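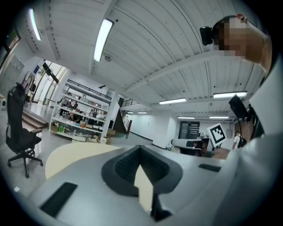

The target for Gidey in February was 3000 examples and we finished 304 short. Most of the loss was tracking. Each gripper carries a square marker card, and a hand passing under it can be enough to spoil a take. 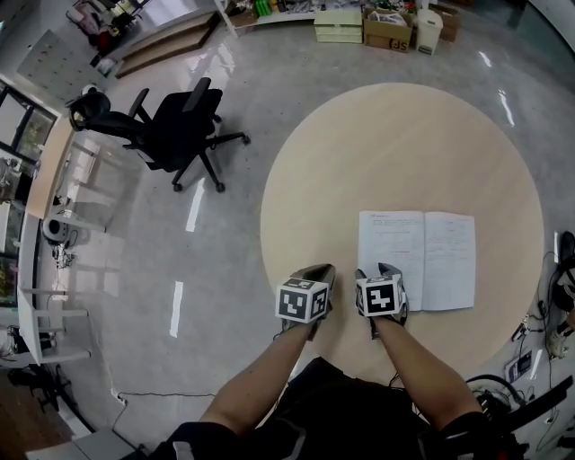

I now throw out anything over 60 seconds. Willent trains better on short clips, so far anyway. Labelling is still slow, even with two of us on it.
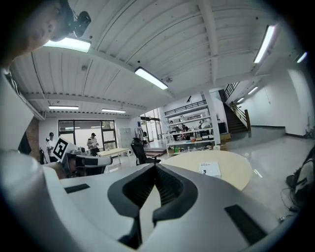
Next month we start on the folding tasks, 5 to begin with. I'll post the reject rate when I have it.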